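3.2 Objects and layout of the table

The second part of our study is about how people describe where kitchen things are when the kitchen is very small. For this purpose we prepared a white table with a limited set of objects, which we call the Plonidberg set, after the town where the first version was collected. The table is always shown from directly above, so that left, right, near and far have the same meaning for every participant.
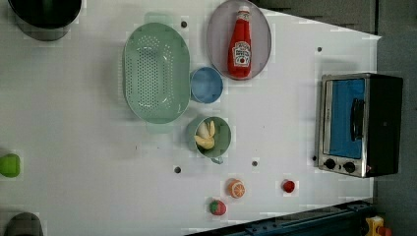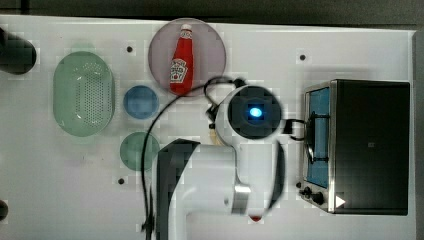
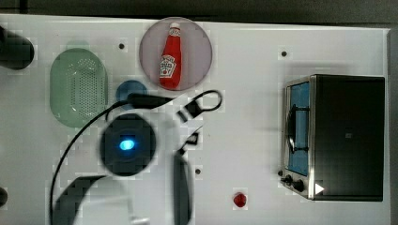

Figure 2. The table seen from above. In all three views a red ketchup bottle lies on a plate, and a pale green oval colander is to the left of the plate.

The choice of objects was made by Valentyna Shevchuk and Taras Ivanyshyn after a small survey of home kitchens in June. We wanted things that most adults can name without thinking, and we wanted their normal places to be different from each other. A colander usually belongs near the sink, a mug belongs on a shelf or a hook, and a ketchup bottle is kept in the refrigerator in some homes and in the cupboard in other homes. The ketchup was the object on which our participants agreed least, and for this reason we kept it in every layout.

The play food was added later, on the suggestion of Arsen Nazarenko. Real fruit changes its color during a long session, and the descriptions given in the morning could not be compared well with those given in the afternoon. Toy fruit does not have this problem, but it brings another one. Several participants asked if they should say "orange" or "toy orange". We accepted both answers and coded them as the same name.

Size was also considered. Small food pieces are easy to lose from the memory when a large object is close to them. In the pilot, participants often placed the colander and the toaster oven first, and then described everything else in relation to these two. We call them anchor objects, following the term used by Vitale in the Jernum report. A cup is then "next to the colander" or "between the colander and the oven", even when another cup is nearer.

Each participant studied one layout for 20 seconds and then told a partner, who could not see it, how to set the same table. The partner worked on an empty table of the same size. The result was scored from 0 to 100 by 2 raters, Kamran Paracha and the first author, who did not know which participant had given the instructions. A lost object cost more points than a misplaced one. Turning an object the wrong way cost points only for objects with a clear direction, such as the bottle.

We did not correct the participants when they used a wrong name. If a bowl was called a cup and the partner understood it, the placement was counted as correct. These cases are discussed separately in Section 4.1, together with the words for color, where the differences between speakers were larger than we expected.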